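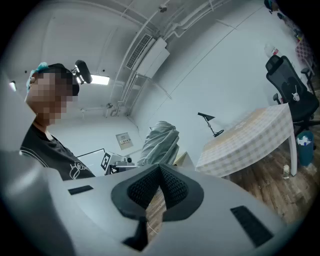 The T-shirt printers of Witdale start early in August, when the shops are hot by noon and the ink gets hard to handle. Yurani Flores unlocks at five. She runs Magaña, a screen printing shop on the east side of town, and she still pulls the short runs by hand.

Witdale once had eight shops like hers. Two are left. The other is Omudis, across the rail line, where Markos Economou prints for bowling leagues, churches and bands that pay late.

Flores learned the trade from her aunt, who bought the first press from a sign maker. White ink on black cotton was the test in those days, and Flores says it still is. It goes on thick, and a weak first pass leaves the shirt showing through. She prints it, dries it for a few seconds under the lamp, and prints it again.

"People bring me a drawing with lines as thin as hair," she says. "I tell them to go home and use a fatter pen."

Her biggest job this spring was 163 shirts for a family reunion. One cousin's name was spelled wrong on the proof, and three relatives had signed off on it. She caught it while burning the screen.

Economou does things differently. He bought an automatic press and sends his overflow to Flores when it breaks down. They split the money and argue about the price of blanks, which has gone up twice since winter.

Neither has anyone lined up to take over. Flores's son drives a truck. Economou's daughter works the counter on school breaks and has told him she prefers embroidery. He has started looking at used machines.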